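Sorting the flowers for the hall vase
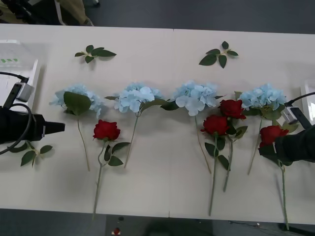 Blue hydrangeas, red roses and a few bits of green, all artificial.

I always lay the stems out before I put anything in a vase. The roses came from Hegazy in December and the hydrangeas are older, from a box I'd kept under the stairs for 2 years.

The blues don't quite match - some heads are paler than others - but I don't mind that. The long roses will go at the back and the hydrangeas lower down, with the loose leaves filling any gaps. I'll bend the stems before I think about cutting them.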